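Fellby Bench Automation Forum > Arms and End Effectors
Thread: Two-finger gripper, Gaber pads or Womum pads?

tdobson
I've got the kitchen bench set up again and I'm comparing fingertip pads on the gripper. Same arm, same controller, same objects. So far the Womum pads slip on anything smooth and the Gaber ones don't, but the Gaber ones are thick and I lose a bit of opening. The ketchup bottle is the one I use most. Cap end is the awkward bit, and the cable loop sits very near it.
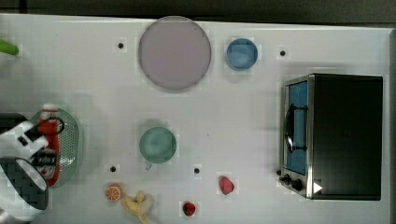 Re: Two-finger gripper, Gaber pads or Womum pads?

mohit_b
How many grasps is that based on? I ran 100 with each last December and saw hardly any difference once I'd cleaned the Womum pads with alcohol.

tdobson
1413 on Gaber, 1478 on Womum. Cleaned both every Wednesday.

mohit_b
Fair enough, that's more than mine. Still think once a week is too long. Mine pick up dust in a morning.

Zubeyde A
I'd look at the camera before the pads. If the depth is off by a few millimetres you close on the shoulder of the bottle and any pad will slip. What have you got on the wrist?

tdobson
Round lens in a square housing, on the end of the forearm. The light on it is cyan when it's on.
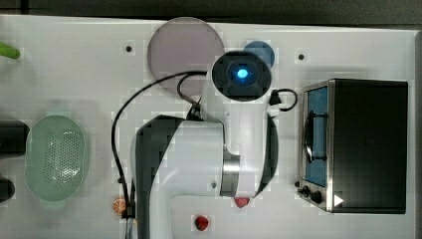
I calibrated it before each set, so I don't think depth explains it. The long cable does bother me. It comes off near the camera and goes down the left of the arm, and on big wrist turns I can hear it rub. The short one with the little connector has never given trouble.

Zubeyde A
Calibrating before each set won't help if the cable tugs the camera halfway through. Try a grasp at each end of the wrist travel and compare the two readings.

wbirkett
Agree with Zubeyde on the cable. I changed mine to a softer Volex one and left more slack at the elbow. Don't agree about the pads though. Womum are fine for fruit and mugs, and I wouldn't give up the opening for one bottle.

tdobson
Strawberries are fine with either. The mug I only pick up by the handle, so the opening doesn't matter there. I'll do the wrist test tonight with the Womum pads on, cleaned first, and post the readings.

mohit_b
Please post the grip force setting too. I had mine at 4 and it might not match yours.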